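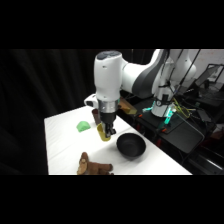 **pingwraith:** Ornunar is free to play for 24 hours in July. Still no servers near us, so what exactly are we testing? The login queue?

**Medanitz_Main:** I got into 5 matches last time. Played fine. 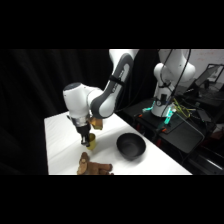 **pingwraith:** Fine against bots, sure. Did you check your ping?

**Medanitz_Main:** No, I was busy winning.

**cloredstead2:** It's a big download for one day. I'll pass.
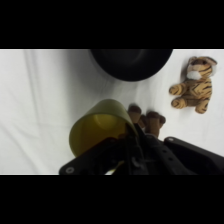
*Tiger, top right corner.*

**Medanitz_Main:** Your loss. I'm preloading tonight.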